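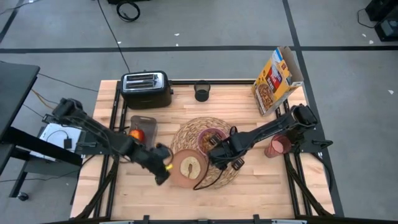 Zerrin Şimşekoğlu ate her breakfast at ten minutes past six, because the bus to Grondberg left at seven and she did not like to run. In the first winter in Nenditz she ate it standing at the window sill. Then she bought the table.

It was a second-hand table made of narrow planks, light in colour, and the man who sold it to her wanted 200 for it. She gave him 196. That was all she had in her purse, and he looked into the purse together with her and agreed. His son carried it up the stairs on his back like a tortoise.

For a long time the table was too big. She put her plate in one corner of it and felt like a guest who has come on the wrong day. So she bought the round mat in July, at the market, from a woman who sold also baskets and brushes. The mat gave the table a middle. Whatever stood on the mat was breakfast, and the rest of the wood was only wood.

Her mother telephoned every Saturday and asked always the same question.

"What do you eat there?"

"Bread," said Zerrin. "An apple. Sometimes cereal, from a pink bowl."

"Cereal is for children."

"I eat it like a child, then."

"And the bread, is it a real bread?"

This was more difficult. The bread in Nenditz was square and soft, and it went into the toaster white and came out with the same opinion. Zerrin had tried to bake her own, a flat one, in a pan, as her grandmother did in Kocabaş. The first ones were hard at the edge and raw inside. She ate them anyway and did not tell this on the telephone.

It was the grandmother's habit to put one strip of something brown down the middle of the bread, from top to bottom, and never to spread it to the sides. In a good year it was grape molasses with sesame paste. In a bad year it was molasses only. The children complained that the sides were dry. "The sides are for your hands," said the grandmother. "Do you want to hold the sweet part with your hands?" Then she folded the bread over, once, and it was true that the hands stayed clean.

Zerrin worked at Cistis, in the office where the invoices were checked. In the spring they gave her the old ones to sort, 1,383 sheets in grey boxes, and she came home with paper dust in her nose and numbers behind her eyes. On such evenings she did not cook. She toasted two slices, ate them, and went to bed when it was still light outside.

One of these evenings somebody knocked. It was the boy who had carried the table. He was taller now and held a paper bag in front of him with both hands.

"My father asks if the table is good," he said.

"The table is very good."

"He says one leg was short. He says he forgot to tell you."

They both bent down and looked. The leg was short, but only by so much as a coin, and the floor in that place was high by the same amount. Zerrin had lived with it for more than a year and never noticed. The boy pushed the table with one finger and it did not move.

"Then I can tell him it is all right," he said, a little disappointed. He gave her the bag. There were apples in it, red ones with some orange, from his father's tree.

She asked him to sit. She had flour in the house and it would have been impolite to offer him square bread after he had climbed 44 steps. The pan was hot before she had time to be afraid of it. She made one, and it puffed up in the middle and lay down again, pale and soft, and when she lifted it with her fingers it bent without breaking. She put it on the plate, and the plate on the mat, and she drew the brown strip down the middle with the back of a spoon.

The boy looked at it.

"You forgot the sides," he said.

Zerrin wiped the spoon and laid it down. She began to cut an apple for him, slowly, while he waited.

"Fold it," she said. "I will explain you when you have your mouth full."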